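Spending next year's robot money before I have it

12/27/24
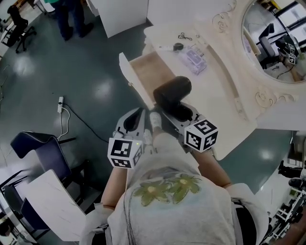 So the budget request is due in January and I have been putting it off in the way I put off everything with a spreadsheet in it, which is to say I cleaned my inbox, then my desk, then the fridge. It's that quiet stretch between the holidays, the heating in the building is set to something like "cave," and I finally opened the file last night with a plate of leftover ginger cookies. I'm going to think out loud here for a bit, partly so that Kamil can read it and tell me where I'm wrong before I send it up the chain.

What we do, for anyone new, is collect demonstrations. People do ordinary household chores with hand-held grippers, and the recordings go to the folks at Wistgate who train the robot arms. Drawers, shelves, putting small things away, picking small things up. I love this job. I do not love buying things for it.

Last year's budget was basically one line, and that line was "grippers." I thought I was being so sensible! Get the expensive stuff first and the rest will sort itself out. We got two pairs from Ilterix, and they have been great, no complaints, but I had put down a grand total of nothing for all the stuff that goes with them. No spare jaws. No batteries. No storage for the recordings. No furniture, even, and you can't very well practice opening a drawer without a drawer.

So this time I started from the other end. I wrote down everything we had to beg, borrow or pay for out of the petty cash since spring, and the list ran to a page and a half. Some of it was tiny (tape, so much tape) and some of it really wasn't.

The furniture first, because it's my favorite. I buy all of it used. New flat-pack is fine but it all opens the same way, and Agnes, who looks at the data once it's in, keeps asking for drawers that stick, handles in silly places, carved edges, mirrors, anything with a bit of character. Old bedroom furniture is wonderful for this. People practically give it away if you'll carry it down the stairs. The catch is the carrying. Delivery on our last piece cost $84, more than the piece itself, and I had budgeted zero for delivery, naturally. So there's a delivery line now, and it's a generous one.

Then spares. Jonatan wants a full set of replacement jaws for every pair and I was going to argue with him until I looked up how long the last order took. It took 11 days, and for most of that we were down to one working pair and a very polite line of people waiting for a turn. A set is $212. I can't argue with that, I've decided. Two sets, one for each pair, done. He can have his little victory.

Printed markers are cheap, but they get scuffed, and once they're scuffed the tracking gets unhappy, so I've put in a box of blank cubes and a ream of the matte label paper. Glossy was a mistake. My mistake, I ordered it, we don't need to go over it again.

Storage is where I wobble. Mackay quoted us $994 for a box that sits in the corner and holds everything, and the alternative is to keep buying portable drives one at a time as we fill them. I know the box is the right answer. Kamil has told me the box is the right answer, with a chart. But when money's tight the drives are so easy to say yes to, and I've said yes to them four times now, and I'm the one who has to find the drive with the right week on it. Okay, writing that down has pretty much settled it. The box goes in.

Small objects! I almost forgot these again. Cups, canisters, socks, plastic boxes, the sort of clutter you'd find on top of anybody's dresser. I've been bringing things in from home and I'd like my home back, please. A modest amount every month for thrift store runs would cover it, and Akua Sarpong has offered to do them because she has the eye for it and I come back with nothing but mugs.

The one thing I haven't made up my mind on is a third pair of grippers. Ilterix would be the easy choice because everyone already knows how they feel in the hand. Nisis has a lighter one that I tried for an afternoon in the fall, and my wrists were very happy with it, but the jaws are a different shape and Agnes isn't sure she wants to mix the two in one set of recordings. Tormod says wait until summer and see what comes out. Tormod always says wait until summer – he said it about the coffee machine too, and we're still drinking instant.

I think I'll put the third pair in as a separate request, with both quotes attached, so that if somebody upstairs gets out the red pen they can cross it off without touching the spares or the storage. If you've bought hand-held gear like this and have feelings about mixing two makers, please leave me a comment. I have up to two weeks of fiddling left before I have to hit send, and the cookies are almost gone.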